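# Teaching by hand

*November 13, 2022*

The oldest way to teach a robot arm is to take hold of it and move it. The arm records the angle of every joint, and the motion is played back later. The method survives in paint shops and on some welding lines, and it has one large drawback. A person pushing a heavy machine through a task doesn't move the way a person does.

Istura, a small firm that trains handling software for packers of household goods, gave it up in April. Its demonstrators now work without an arm at all. Each holds a pair of grippers, one per hand, with fingers of the same geometry as those fitted to the production robots. A camera on each gripper records what the fingers are doing, and a third looks over the whole table. The software is given the views it will later have to work from.

"If the operator can see something the gripper camera can't, that's a problem for us," says Nayara Vieira, who leads data collection. "The robot will be asked to act on information it never received."

In practice this governs how people move. A demonstrator who reaches across quickly, eyes already on the target, may leave the wrist camera looking at cloth and table edge for most of the approach. The fingers are open, the lens is close to the surface, and nearly everything useful is out of focus.
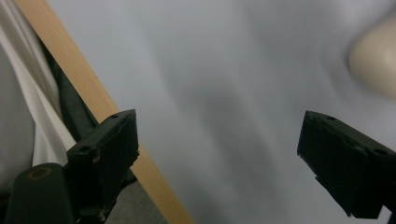
## What the fingers know

Vieira's team keeps such stretches in the recordings. A policy trained only on clean approaches tends to fail the first time it loses sight of the object, as it has no record of a gripper travelling through an uninformative view and coming out the other side.

The project now running is called Inia. Its subject is small bathroom items: shallow trays, clear containers, and soft things that sit inside other things. The work is dull to watch. An operator brings the fingers over a tray, closes on whatever is in it, and does so again with the tray turned or shifted. The set stands at 3975 demonstrations, of which 2855 have passed review.

Soft objects account for a good share of the rejections. A rigid part is either held or not held. A soft one deforms under the first finger to touch it, shifts against the wall of the tray, and may be gripped at a point other than the one aimed for. The recording has to show the contact clearly enough for the software to connect finger position with the change in shape. 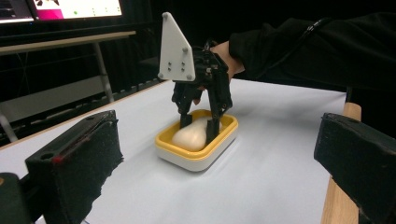
*Fingers in the tray, one against the right side of the soft object and one behind it.*

The plate bolted to the side of a gripper is there for tracking. Position in space has to be known along with finger opening, and small errors matter when the target is lying in a recess. A demonstration in which tracking drops out for longer than five frames is discarded without further inspection.

Lionel Lacroix, who maintains the hardware, has less patience with tracking than with any other part of the system. "Fingers wear and you can see them wear. You replace them," he says. "A calibration that has drifted looks exactly like one that hasn't." He recalibrates at the start of each session and after any knock, and has asked operators to report knocks they consider too minor to mention. Cables are his second complaint. A cable that pulls on the wrist changes how a person approaches the table, and the change goes into the data with everything else.

## Two hands, one table

The earlier project, Iso, used one gripper and was easier in most respects. Two hands raise the question of what the idle one should do. People park a free hand wherever it is comfortable, usually low and close to the body. A robot trained on those recordings parks its arm there too, whether or not the cell has room for it.

Istura's present rule is that both grippers stay over or beside the table for the length of a demonstration, with the fingers open unless they are in use. Objects are set out on a plain sheet, spaced so that either hand can reach its nearest item without crossing the other. 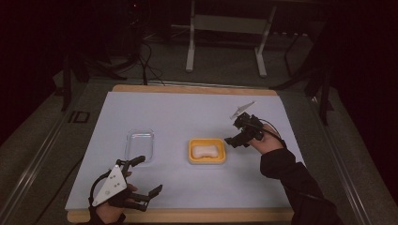
Clear plastic remains the hardest material in the set. Against a pale ground it offers the cameras little beyond the glint along its edges, and depth estimates taken from it are poor. Vieira has resisted switching to a darker sheet. The customer for Inia, a packaging company called Chauvin, runs pale belts, and a model that finds containers only against a dark background would be of no use on its lines.

The alternative under test is to leave the lighting and the sheet alone and vary the containers, using five shapes with different rims and corner radii. Early results are mixed. Grasps on thick-rimmed containers have improved, while the thinnest are still missed often enough that Lacroix wants a contact sensor added to the fingertip. Vieira would sooner collect more data first. A sensor changes the finger, and a changed finger means deciding how much of the existing set can still be used.

Demonstrations for the thin-walled containers are to continue through the summer on the present hardware.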